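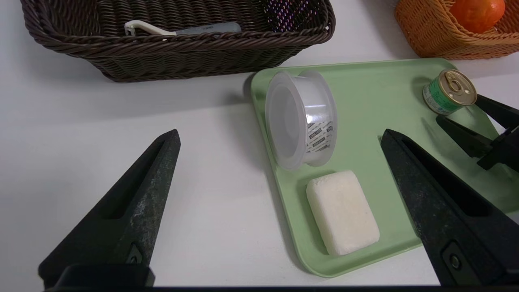
What got you started making soap? "A rash," Mio Yoshida tells me, laughing. "Everything I bought made my hands itch, so one May I made a batch at my kitchen table and gave most of it away."

I loved her right off. She runs Pisten, a two-person soap shop, and she talks fast - I filled half a notebook before my tea was cool enough to drink! Last year they sold 4,000 bars, all cured on racks in her spare room.

"My first 15 batches were awful," she says. "One smelled like wet dog. My sister still brings it up."

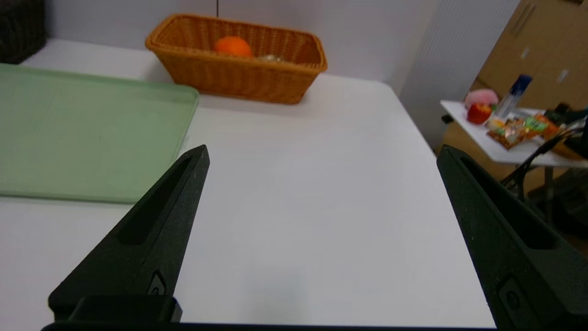 On scents and patience

She's big on plain bars (me too), and she won't rush them. "Every Monday I want to sell them early, and every Monday I walk away."

Contact | Copyright Zovley | Back to top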